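Subject: Re: [cell-practice] draft 2 of the two-arm bench rules
Date: 2019-08-20

Quick reply, on my way to the Brillano site so only did the parts I care about.

> The Leckie draft says both arms have to be parked before
> anyone touches the layout. Does that go for the idle arm
> too? We run stacking with one arm and leave the other one
> sitting there. Also what do we do about cables, the draft
> has nothing.

Yes, both. Idle is not parked. If it has power it counts. I'd put that in rule 1 in so many words, people skip the definitions page.

My wording for the rest, chop as needed:

1. One arm works the stack at a time. Other hand stays open and clear of the blocks, about like so:

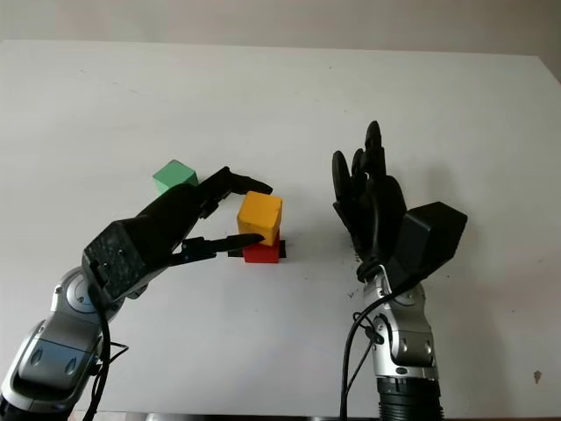 2. Start pad gets fixed to the table. No loose pads, no pencil marks. Bottom block goes on the pad every run.

3. Cables. Slack on the outside of the arm, clipped at least once below the wrist. Check teh full reach by hand at low speed before the first run of the day. Loose strands get taped back.

4. Payload limit 700 g per gripper, 1000 g for anything held by both. The Trukum sheet has higher numbers, ignore them, those are for the old mounts.

5. Log every stop, even the dumb ones. Form 3145, one line is enough.

Not sure on 4 if Kelance changes the wrist plates in November. Could leave the numbers in an appendix so we dont have to reissue the whole thing.

Still missing: who signs off when two shifts share a bench. I have no opinion except that it should be one person.

Will read the e-stop section tonite, send me the newer copy if there is one.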